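Ustix Cabinet Kit: Speaker Notes
Costel Obradović, Skedcombe, April 2025

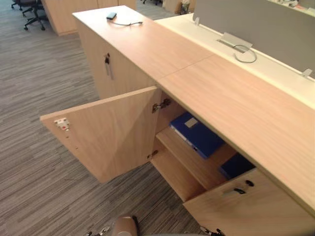

Slide 1. Purpose of the review. We were asked whether the Ustix kit is worth buying for office filing work: open a door, take out a file, put it back, close the door. The review ran through March on our own floor with our own furniture. Zlatko Dumitrescu ran the trials and kept the log. I wrote the summary and will take questions on it.

Slide 2. What is in the kit. Two arms with grippers, a head camera, the controller, and the Lido task software. Lido ships with a door routine and a shelf routine. Anything else has to be taught by hand. Installation took 4 hours, most of it calibration. Repeat calibration after any move of the base, even a small one.

Slide 3. Furniture. Wood-grain office cabinets, concealed hinges, lock cylinders with the keys left in. Mention the keys. A hanging key sits close to where the gripper wants to go on a closed door, and Lido has no setting for it. We added a keep-out zone by hand for each lock. An open door also sticks out over the carpet, so the base position has to be chosen with the door swing in mind. Do this before teaching anything.

Slide 4. Door results. 300 door cycles logged. Opening is slower than closing. Most stops came from the force limit, which is set low at the factory. We raised it one step and left it there. Do not quote a cycle time unless asked; it depends heavily on the approach angle.

Slide 5. Shelf results. Box files are the easy case when they stand square to the shelf. A file at a slight angle needs a second look from the camera before the grasp. A dark folder in shadow at the back of a compartment is the hard case. Zlatko tried a lamp on the base, which helped, but it is not part of the kit and we did not score it.

Slide 6. Comparison with Bạch. Short slide. The Bạch unit has one arm and cannot hold a door while reaching past it. Its teaching screen is better than Lido's. If the audience only needs shelf work with no doors, say that Bạch should be on their list.

Slide 7. Cost of ownership. The service plan is 900 per year, billed in advance, and covers gripper fingers and remote support. It does not cover cables. Check the cable run at the wrist monthly.

Slide 8. Recommendation. Buy for sites with one cabinet type and fixed positions. Wait if the furniture is mixed; each new door has to be taught separately. Ustix says shared door profiles are planned, no date given.

Backup slides: force limit settings, keep-out zone file, Zlatko's fault log. Skip unless there is a question on safety stops, in which case go straight to the fault log.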